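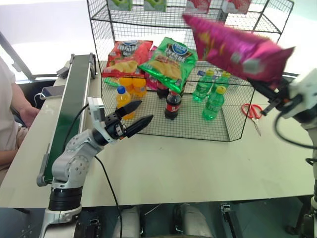

From: Omar Hourani
To: kuvness-cell list
Date: 26 June 2024
Subject: Re: right arm stopping on the shelf task

Sugeng Ngui wrote:

> The right arm stopped again this morning, 13 episodes into the run. Error 734 on the wrist, same as before. The left arm carried on holding its pose. It took me 2 restarts to get the right one back. Is it the motor or the cable? I'd like to know before we order anything from Lisine.

Sugeng,

I think it's the cable. I went through the logs for the last 1,010 episodes and nearly every 734 comes when the right wrist is turned outwards and lifted, as it is when a bag of crisps goes over the front of the rack. Motor current looks normal right up to the stop. Bottles hardly ever set it off, as they stay lower.

Please do the following before the next run:

- power down both arms and reseat the plug at the right wrist
- leave more slack in the loop beside the arm
- cap the right arm at half speed
- keep scissors and other loose things off the table

What worries me more is that the gripper opens on restart. Anyone seated at the table should move back first. I've raised that with Villaseñor and will post their reply.

Omar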